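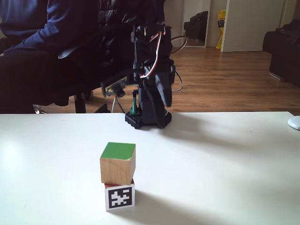

J'avais promis à Garba de ne pas me moquer. Il m'avait traîné à la journée portes ouvertes de Zustaver en me vendant « l'avenir de la manutention », et j'étais venu avec l'idée, un peu naïve, de voir des engins orange soulever des carrosseries. L'avenir de la manutention tient sur un coin de bureau et travaille sur des cubes en bois. Des cubes de crèche, ou presque, avec du vert dessus et un gros carré noir et blanc collé sur le devant.

Je précise que je n'y connais rien. Mon expérience de la robotique se limite à un aspirateur qui s'étrangle chaque semaine avec la frange du tapis. Le public, lui, avait l'air de savoir. Un monsieur derrière moi a demandé la fréquence de la boucle de commande et tout le monde a hoché la tête, moi compris.

La démonstration était menée par Amarachi Bashir, une jeune femme très calme qui parlait du bras comme on parle d'un chien adopté en refuge. Il s'appelle Okeke. Il est petit, noir, couvert de fils rouges, blancs et noirs qui lui font une coiffure de lendemain de fête, et il porte sa caméra sur le côté. Elle nous a expliqué que l'étiquette servait à lui dire où se trouve le cube et dans quel sens il est tourné. Sans elle, il voit du bois, à la rigueur. J'ai trouvé ça touchant. Moi aussi, je lis les étiquettes avant d'attraper quoi que ce soit au supermarché.

L'exercice du jour : empiler. Un cube sur un autre. Mon neveu y arrive depuis longtemps, avec un taux de réussite correct et des cris en prime. Okeke, lui, réfléchit. Il se penche, se redresse, repart un peu à gauche, s'arrête. On entend les servos grincer comme une porte de placard. Au premier essai il a poussé la tour au lieu de la compléter. Au deuxième il a pincé du vide avec beaucoup de conviction. Au troisième, le cube est monté, a tremblé et s'est posé de travers, mais posé. Et là, chose que je n'aurais pas cru possible, quarante adultes ont applaudi. J'ai applaudi aussi. Assez fort, paraît-il.

Amarachi a dit qu'il leur avait fallu huit mois pour en arriver là. Dušan, son collègue, a corrigé depuis le fond : huit mois et une table. Je n'ai pas demandé ce qui était arrivé à la précédente.

Ensuite il y a eu les questions. Le monsieur de la boucle de commande en a posé une qui a duré plus longtemps que l'empilement. Une dame voulait savoir si on pouvait l'avoir pour la vaisselle. Réponse : pas tout de suite. Garba, les yeux brillants, a demandé le prix des moteurs, et j'ai compris que son garage était perdu.

Il y avait aussi du jus de pomme tiède et des quiches découpées en quinze parts d'une inégalité scandaleuse, visiblement sans assistance robotique.

Ils remettent ça en juillet, avec deux bras cette fois. Garba nous a déjà inscrits.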